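Visit report: Zudel tableware studio, Stokgate

We arrived at 10 in the morning and were met by Sunita Castellanos, who runs sample evaluation at the Stokgate site. The visit covered receiving, the color room and the tabletop bay, in that order. Receiving took up most of the first hour. Incoming plates are logged by batch and held on racks supplied by Gritport; the batch under review was 1402.

The tabletop bay works with plain green coverings and a small stock of plates and fruit. Fruit gives the evaluators a familiar size and a familiar color to judge a glaze or a molded finish against.
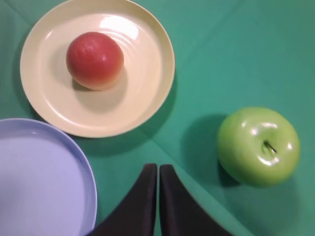 Light level in the bay is checked at the start of each shift and again after lunch. Castellanos keeps the readings in a paper log, 5 columns to the page. Jalen Nguyen-Tran asked whether the log would move to the Esposito database. It will, in January.

Setups are changed by hand, and each one is given a sheet number before the next is laid out.
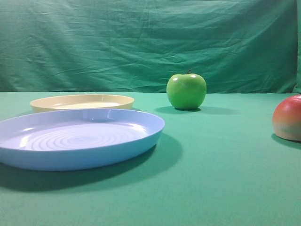 Surface relief was the main topic of the afternoon. Zudel grades it on a scale of 3 levels, and the grade is assigned under side light and overhead light separately. On the periwinkle-blue plate the concentric ridges in the base read clearly as alternating light and dark rings, and the far side of the rim carries a bright line. Castellanos prefers to grade the rim first.

Packing was closed for maintenance. We left by the loading dock.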